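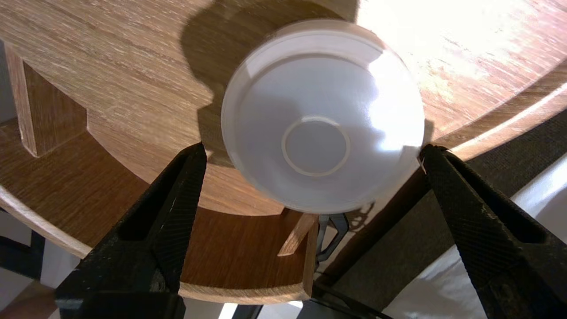

One reader writes that dusting is a con, that she did her shelves in the morning and by teatime they looked as if she'd been burgled by a sheep. Fair enough. We have had 435 letters about dust on this page and most of them say the same thing with different livestock.

## Dust, and what to do about it

Start high and finish low. Everyone knows this and everyone does the skirting first anyway, then knocks half the lampshade on to it. Tops of wardrobes, picture rails, curtain poles, then furniture, floor last.

Use a damp cloth, wrung out until it feels as though you've been too hard on it. A dry duster moves the stuff about and a feather one is theatre. Old cotton vests are best. Microfibre is fine, but wash it without fabric softener or it stops picking anything up.

The vacuum goes over the floor slowly. Two strokes forward, two back, and empty the thing before it's full – the Sudero in our house has a line marked on the drum which I treated as decorative until May.
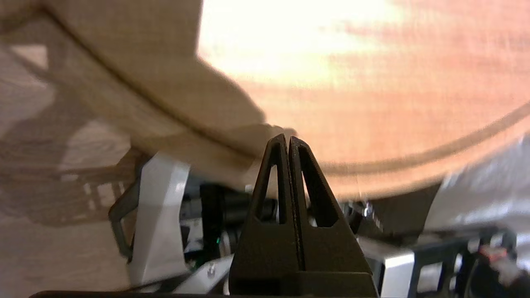

Soft furnishings are where the real supply is kept. Curtains, throws, cushions and the bit of carpet under the armchair give it all back the moment you sit down. Shake what you can out of doors, upwind of your neighbour's washing. Beige fabric like this is a terrible accomplice, being much the same shade as dust, so do it by the calendar and don't wait until it looks as if it needs it. For anything you can't lift, use the small upholstery nozzle and go along the seams.

### Hard floors

Dry mop before wet mop, always. Water on a dusty floor makes a thin soup, and the soup dries in stripes. On wood, keep the mop barely damp and go with the boards. A capful of Gadamix in a bucket does the job, and so does plain warm water, though nobody ever sold a bottle of that by praising it.

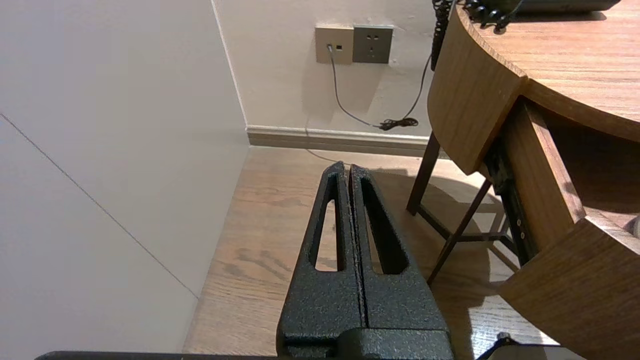 *Pale wall, light wooden floor: go with the grain.*

Seams and joints want an old toothbrush, used dry. Then run the crevice tool along. If you have the Ansari handheld, take the brush head off first or it simply sweeps the dust further in, with great energy.

### Round the bed

Pull the bed out once a month. You will find 3 socks, none related.

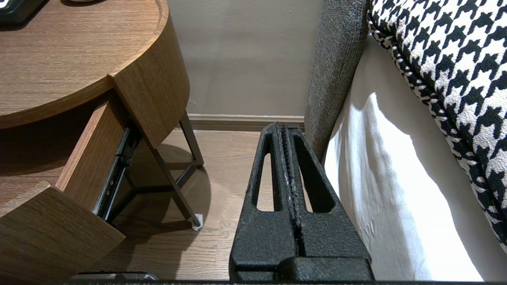

How often should the mattress be vacuumed?

Every three months, both sides if it can be turned. Strip the bed, leave it bare for an hour with the window open, then use the upholstery nozzle from the head end down.

### Last bits

- Light bulbs: switched off, stone cold, dry cloth.
- Houseplants: wipe the leaves with a damp cloth, one hand underneath.
- Books: hold shut and brush along the top edge, away from the spine.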